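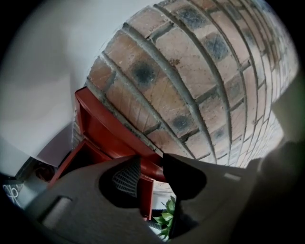
Figure 4. Brick wall with pale tan to light orange units, thick grey joints and dark patches on the brick faces.

3.2 Surface deposits and the reading of joints

The walls of the Gandley district were built in a period when brick was cheap and lime was still preferred by most local masons. In the first part of this section we treated the size and bond of the bricks. Now we turn to the surface, and to the question of how much it can tell about the mortar behind it. The question is old. Keskinen already argued that the face of a wall is a poor witness, and that many surveys put too much trust in color. We agree with him in general, but we think that his position is too strict for walls that were never painted.

Our survey covers 222 wall sections in 9 streets. For each section we noted the color of the brick, the width and profile of the joint, and any deposit or stain on the face. Brick color was noted in daylight only, between ten in the morning and two in the afternoon, as the paler bricks look much warmer in evening light and two observers then rarely agree. Joint width was measured with a steel rule at breast height. Where the joint stood forward from the brick, we recorded it as raised, without deciding at this stage if it was original work or later repointing.

Dark patches need more caution. A patch of soot-like appearance on a single brick (Figure 4) may come from smoke, from traffic dirt held by a rough face, from biological growth, or from the kiln itself. In the field these four cases are not easy to separate. Kiln marks usually stay inside the outline of one brick and do not continue over the joint, while dirt from the air tends to cross joints and to collect under projecting parts. We therefore used the relation between the patch and the joint as the first criterion, and color only as the second. Patches that could not be assigned were entered as "dark, unassigned" and kept out of the later calculation.

The criterion has one weak point. If a wall was repointed after the dirt had settled, the new mortar will be clean and the old stain will seem to stop at the edge of the brick. The result looks the same as a kiln mark. Uwe Kuhlmann drew our attention to this problem during the pilot study in Stustach, where a whole row of workers' houses had first been classified wrongly. After his remark we went back to the row on a Thursday and took small mortar samples from the lower courses. The samples contained cement, and the houses are older than the use of cement in that town. The entries were corrected, and the same check was added to the procedure for all later streets.

Scratches and small speckles on the brick face were recorded but not interpreted. Fine lines can be made by the wire at the forming of the brick, by brushing, or by later cleaning with hard tools. Tano proposes to use their direction for dating, and gives a scale based on 2,000 bricks from demolished farm buildings. We tried to apply this scale to our material and could not repeat his groups. One reason may be the softer clay of our region — the faces weather faster, and shallow lines are lost first. Another reason may be that his bricks were studied loose on a table, with all six sides visible, and ours only in place.

For the statistics in section 4 we use three variables from the surface record: joint profile, joint width and the presence of an assigned deposit. The color of brick is reported in the appendix but does not enter the model. It changes within a single wall more than between neighboring streets, and to include it would give a false impression of precision.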